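Workshop notebook — table service handling, working rules
Jul 15, 2026
Entry by: Nafula Owino
Read and initialled: J. Vanags

Purpose of entry. To record the working rules for tray handling at booth tables as they stand after this morning's review, and to note which points remain open before revision 11 of the Sendeck handling procedure is issued. Colleagues joining the Romadow work should read this entry together with the January entries on base speed and stopping distance, which are not repeated.

1. Scope

The rules cover placing, shifting and lifting round trays at a fixed table with seating on both long sides. They apply to the Guvby arm on its mobile base and to any person demonstrating the same task for it. Counter service and clearing of glassware are outside the scope. Hot liquids are also outside the scope and will remain so until the spill assessment is complete.

It was agreed that demonstrators and machine are to be held to one written procedure. Until now the demonstrators have worked from a verbal briefing, and the differences between them have been showing up in the learned grasps. Justinas went through the demonstration log and found that of 199 recorded placements, 26 ended with a thumb or finger on the flat of the tray, in the area where a plate or cup would stand. The briefing said nothing on the matter, so no one is at fault. The rule below is new.

2. Grasp

2.1 A tray is to be held at two points on the rim, one on each side of its centre.

2.2 The supporting grip is to be taken over the raised lip with the fingers wrapped. Contact with the flat surface is permitted only on an unladen tray, and is to be annotated in the log when it occurs.

2.3 The grip is not to be released until the full underside is supported by the table.

2.4 One tray per lift. Stacked trays are not to be separated at the table.

Justinas asked whether 2.2 should simply prohibit contact with the flat surface. My view is that the prohibition would discard a good deal of sound demonstration material, and that annotation is sufficient for now. He does not fully agree. The point is to be raised again when the laden trials have been reviewed.

3. Placement

3.1 A tray that has come to rest is to lie wholly on the table, with no part of the rim beyond the edge.

3.2 Where two trays are placed side by side, the first is to be settled and checked before the second is adjusted.

3.3 Items already on the table are not to be moved to make room. If there is insufficient clear surface, the machine is to stop and ask for a person.

3.4 The approach is to be made from the open end of the table. Reaching across seating is not permitted, whether or not the seat is occupied.

Rule 3.1 was the subject of most of the morning. The present wording allows a tray to overlap the edge provided it is stable, and stability has been left to judgment. A person exercises that judgment well. The Guvby does not, and a customer's sleeve or elbow will not respect the margin in either case. The revised wording removes the exception.

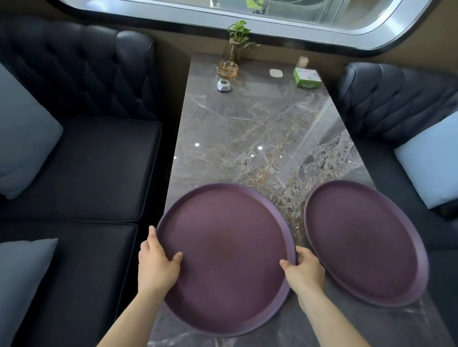

Two-handed rim hold, near end of the booth table. Second tray at right overlaps the table edge; see 3.1.

The left hand in this instance has its fingers spread over the flat of the tray, while the right is wrapped over the lip. Under 2.2 the right hand is the pattern to be taught and the left is to be annotated. The position of the second tray would have been acceptable under the old wording and is non-conforming under the new one. I would like the picture kept with the procedure as a reference for both rules, as it makes the difference plainer than the text does.

4. Surfaces and lighting

The polished stone tabletop continues to cause difficulty. Ceiling lights show in it as small bright points, and the veining gives the rim detector edges that do not exist. On the matte purple trays the rim itself is found reliably, but it is shallow, and the detector has twice reported the outer edge of the tray as the inner edge of the lip. Both reports were caught by the force check.

4.1 The force check is mandatory on every grasp and is not to be disabled in order to save time during trials.

4.2 Trials are to be run with the ceiling lights on. Dimming them improves the figures and tells us nothing about conditions in service.

4.3 Any new tray finish is to be passed through the Kwan bench test before it is brought to a table.

5. Conduct around people

No change to the substance. The wording has been tidied and is copied out here so that the entry can be read alone.

5.1 The arm is not to move above table height while a person is seated within reach of it.

5.2 A person may take a tray from the machine at any time. The machine is to yield at the first pull and is not to attempt to recover the tray.

5.3 The operator is to stand where both benches and the stop control are within view and reach.

5.4 A stop is to be recorded with its cause, including stops made out of caution. I have noticed that cautionary stops are being left out of the log. They are to be entered in full. There is no target for reducing them.

6. Open points

Laden trays. The demonstration set contains 61 laden placements, all by the same demonstrator. Justinas considers this too narrow a basis for a rule and I agree. Further placements are to be recorded by at least two other people, of differing height if possible.

Edge margin. Rule 3.1 sets no minimum distance from the edge. Romadow has asked for a figure. We have not measured anything that would support one, and I am not prepared to write a number into the procedure until we have.

Table items at the window end. These have been treated as fixed obstacles. The rule is silent on what happens if a guest slides one toward the open end in the middle of a placement — 3.3 probably covers it, but the wording should say so.

7. Actions

N. Owino: draft revision 11 with 2.2, 3.1 and 4.1 as above, and circulate for comment.
J. Vanags: annotate the 26 flat-surface contacts in the log; propose wording for the moved-item case under 3.3.
Both: walk through section 5 with the operators at the table before the next laden trial. Signatures to go on the inside cover, as with the previous revision.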